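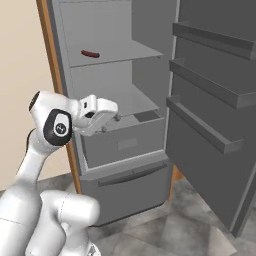
**工单:冰箱取物任务,机械臂反复停在下层搁板与抽屉之间**
模块:抓取规划 / 碰撞检测
提交:Yurii Palamarchuk
处理:Yolanda Guzmán、Thomas Pellegrini
状态:已修复,门格部分另开单

## 现象

任务是从上层搁板取香肠。Okis 规划器正常返回轨迹,机械臂伸进冷藏室后,手却停在下层搁板前沿和抽屉口附近,夹爪张着不动,直到控制器超时。同一个种子每次都能复现,这点太好了,查起来省了很多力气!

日志:

```
[planner] goal: sausage_0/pregrasp
[planner] path found, waypoints=400
[ctrl] tracking waypoint 1/400
[ctrl] hold: collision margin violated (gripper, shelf_lower)
[ctrl] timeout
```

规划阶段说没碰撞,执行阶段说有。两边看的肯定不是同一个世界。

## 排查记录

**上午 9:40,Yolanda**
先怀疑感知。把分割结果叠回点云看了一遍,香肠的位姿没问题,朝向也对。它细,有一点弯,我原以为主轴会估歪,结果相当稳,给写位姿估计的 Khrystyna-Mariia 点个赞。感知排除。

**上午 10:25,Thomas**
换固定位姿绕过感知,照样停。把控制器的碰撞余量调成零,手能往上走,但指尖会擦过下层搁板的前沿。余量没有误报,是轨迹本身贴得太近。已经改回去了,请不要把零余量当临时方案合进来。

**上午 11:10,Yolanda**
把规划器内部的碰撞网格导出来,找到了!冰箱模型来自 Virnmont 资产包,搁板是很薄的一片。Okis 载入时会做网格简化,目标面数 1,000,原网格 1,186。看着只少了一点点,可简化器偏偏最爱先合并薄板的边。下层搁板的前沿整体往里缩,规划器就以为那里有一条通道,高高兴兴把手送了过去。

控制器用的是未简化的网格,所以它知道那里有东西。

**下午 1:30,Thomas**
复核了 Yolanda 的结论。关掉简化以后,同一个种子一次就通,手先退到门口,再从搁板前面抬上去,轨迹漂亮得很。代价是单次规划时间变成原来的 2 倍,批量跑的时候受不了。

**下午 2:15,Boris Štěpánek(资产组)**
建议别全局关。搁板和门格这类薄件可以在资产里打标签,简化时跳过,箱体和抽屉照旧。我这边可以给冰箱先补上,Brestetti 那套橱柜稍后。

## 修复

在场景配置里加了一个跳过列表:

```yaml
collision:
 simplify:
 target_faces: 1000
 skip_tags: [thin_panel]
 margin_source: shared
```

`margin_source: shared` 是顺手加的,让规划器和控制器读同一份余量。以前两边各写各的,数值碰巧一样,哪天有人只改一边就又要开单了。

合并后需要清掉旧的网格缓存,不然加载的还是简化过的版本:

```
okis cache clear --meshes
okis scene rebuild fridge_open
```

Yurii 第一次验证失败就是缓存没清,清完立刻好了。

## 验证

- 原种子:通过,抓取成功,香肠取出。
- 随机种子连跑超过 400 次:没有再出现 `hold: collision margin violated (gripper, shelf_lower)`。
- 规划时间和修复前基本持平,Thomas 看了两遍曲线才相信。
- 两种夹爪模型都测了,Oláh 那款指头更长,也没擦到。

## 遗留

1. 门格的标签还没补。从门格里取东西的任务目前没有启用,暂不受影响,Boris 跟进。
2. 控制器超时后只报 `timeout`,上一行的原因没有传到任务层。Yurii 最开始只看到了超时,差点去查网络。希望把原因一起带上去。
3. 规划器载入时如果简化后的包围盒变化太大,应当给个警告。Yolanda 已经写了草稿,特别短,欢迎来看!

Yurii 补充:本地分支已经切过去,下午一直在跑,非常顺。本单可以关,遗留第 2 条我来提新单。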